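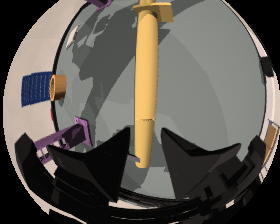

광고 업계 경력이 전혀 없어도 지원할 수 있나요?
네, 아니오로 자르기보다 조건을 말씀드릴게요. 카피라이터 자리는 경력 무관이고, 미디어 플래너 자리는 매체 집행을 한 번이라도 직접 해 보신 분만 모십니다.

안녕하세요, 스켈라리(Skellari)에서 사람 뽑는 일까지 떠맡고 있는 기획팀장입니다. 원래는 브랜드 캠페인 기획이 본업인데 팀이 작다 보니 공고문도 제가 씁니다. 지난번 공고는 대표님이 쓰셨는데 너무 딱딱하다고 한 소리 들으셨어요. 그래서 이번엔 제가 말하듯이 써 볼게요, 좀 길어도 봐주세요!

저희는 중소 브랜드 광고를 주로 하는 대행사예요. 지금 제일 큰 고객은 운동복 브랜드 피티에르(Fitier)이고, 가을부터는 주방용품 회사 바실레프스카(Wasilewska)의 국내 런칭 광고도 맡게 됐습니다. 두 건이 겹치니까 도저히 지금 인원으로는 안 되겠더라고요. 저 포함해서 기획, 디자인, 매체 다 합쳐 일곱 명입니다.

먼저 카피라이터 한 분을 찾습니다. 피티에르 쪽 배너 문구, 상세페이지, 라디오 광고 대본까지 다 써요. 라디오가 요즘 누가 듣냐고들 하시는데 저희 고객은 꽤 진심입니다. 20초짜리 대본 하나를 열 번 넘게 고치는 날도 있어요. 고치는 걸 싫어하시면 솔직히 힘드실 거고, 단어 하나 바꾸고 혼자 뿌듯해하는 분이면 저랑 잘 맞을 것 같아요. 영어 문구를 우리말로 다시 쓰는 일도 종종 있습니다(번역투만 아니면 돼요). 학력, 전공 안 봅니다.

두 번째는 미디어 플래너 한 분. 검색광고랑 SNS 광고 예산을 짜고, 집행하고, 결과를 고객한테 설명하는 자리예요. 설명이 중요합니다. 클릭이 3817번 나왔으면 그 숫자가 좋은 건지 나쁜 건지, 그래서 다음 주엔 뭘 바꿀 건지를 고객이 알아듣게 얘기해 주셔야 해요. 월 예산이 200만 원 정도 되는 작은 캠페인부터 맡고, 익숙해지면 바실레프스카 런칭으로 넘어갑니다. 엑셀은 피벗 테이블까지 쓰실 수 있으면 충분해요.

누구랑 일하는지도 궁금하시죠? 카피라이터는 크리에이티브 디렉터인 체게레다 아스포(Tsegereda Asfaw) 님이랑 붙어서 일하게 됩니다. 한국어로 회의하고 메모는 영어로 남기시는데, 영어를 유창하게 하실 필요는 없고 읽을 수만 있으면 돼요. 미디어 플래너는 말레트 알렘네(Mahlet Alemneh) 님 옆자리입니다. 매체 집행은 전부 말레트 님이 챙기고 계시고, 입사하면 첫 달은 보고서 쓰는 법부터 같이 하실 거예요.

일정 관리는 트렐로(Trello)로 합니다. 카드에 안 올라온 일은 없는 일로 쳐요. 메신저로 슬쩍 부탁하는 건 저부터 안 하려고 노력 중입니다(가끔 실패해요).

출근은 오전 10시, 퇴근은 오후 7시. 점심시간은 한 시간 반이에요. 재택은 일주일에 이틀까지 되는데 고객 발표가 있는 주에는 하루로 줄어듭니다. 야근은 없다고는 못 하겠어요. 시안 마감 전날엔 남는 경우가 있고, 그러면 다음 날 오후에 나오시면 됩니다. 수습은 3개월이고 수습 기간에도 급여는 100% 나갑니다. 연봉은 면접 전에 전화로 먼저 말씀드려요. 면접 다 보고 나서 숫자 듣고 서로 민망해지는 거, 저도 겪어 봐서 진짜 싫거든요.

지원은 이메일로 받습니다. 이력서는 자유 양식이고 사진, 가족관계, 주소는 빼고 보내 주세요. 카피라이터 지원하시는 분은 직접 쓰신 글 세 편을 같이 주세요. 광고 문구가 아니어도 괜찮아요. 중고거래 판매글 보내셔도 재밌게 읽겠습니다. 미디어 플래너는 집행해 본 캠페인 하나를 골라서 한 장으로 정리해 주시면 되는데, 이전 회사 고객 이름이나 내부 수치는 꼭 가려 주세요!

서류는 저랑 담당 선배가 같이 읽고, 면접은 한 번입니다. 한 시간쯤 얘기하고 과제는 따로 없어요. 공짜로 시안 받아 가는 면접은 저희도 안 좋아해요. 떨어지신 분께도 메일 드립니다.

마감은 11월 말이고, 좋은 분이 먼저 나타나면 그 자리는 조금 일찍 닫을 수도 있어요. 닫히면 이 글 제목에 표시해 둘게요. 메일 제목은 지원 분야랑 이름만 적어 주세요. 궁금한 건 댓글보다 메일이 빠릅니다. 댓글 알림이 자꾸 안 와서요.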